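# Snack table for the break room: how do you stop it turning into a landfill?

**norov_nights**

We have a brown table in the break room at Norov with a clear tiered stand on it for the packaged stuff, plus big plain trays for whatever is made fresh. It's an honor system. I inherited it from the person who left, along with a key that opens nothing.

Two problems. The stand is all little steps and dividers, so a candy bar sits there beautifully and a cookie box sprawls over the end like it's on vacation. And the wrapped sandwiches go on a tray, where everyone picks them up, squints at the filling, and puts them back somewhere else. By Tuesday afternoon you can't tell what's what.
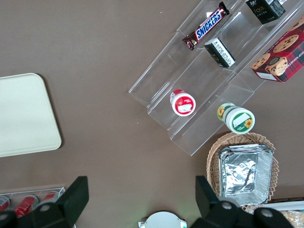
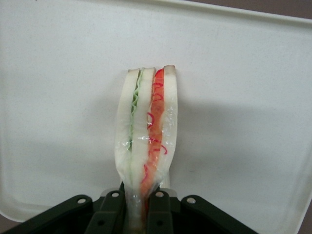
*The stand with a Snickers up top and the shortbread at the right, then one of the three-slice sandwiches.*

My budget is 150 dollars and I've spent 12 of it on labels that fell off. Do I get a second stand, or bins, or do I give up and hand out bananas?

---

**Clelter**

Don't buy a second stand. You'll fill it, and then you'll be back here asking about a third.

Pull the boxes off the one you have. Tiered stands are for single things: bars, small jars, little cartons. Anything wider than a step goes flat on the table beside it, long side facing out. If a box has to go on, give it the bottom step and accept that it's the only thing living there.

For sandwiches, put the cut side up. People handle them because they're trying to see what's inside, and if the lettuce and the red stuff are already showing, most of them will leave it alone. Pack them snugly along one edge of the tray so they prop each other up. Then put one card in front of each kind. A folded card, not a sticker. Stickers hate plastic wrap and the feeling is mutual.

Also, where do you keep the sandwiches before lunch? You mention a tray and an afternoon and no fridge, and I'd sort that out before worrying about the shortbread.

---

**stekberg_2nd_floor**

bananas. we did bananas. there were peels in the printer room

---

**Jakab**

I'll disagree with Clelter on one point: the jar. Ours was on the middle step and people kept knocking it with their sleeves going for the bars behind it. Put jars at an end.

Otherwise yes, cut side up. We also quit refilling all day and now do it once, at 11, straight from the fridge. Leftover sandwiches go back in at 1, and anything still there the next day gets tossed. There was grumbling for a week.

Keep the 138 dollars. You'll need it when the honor system comes up short.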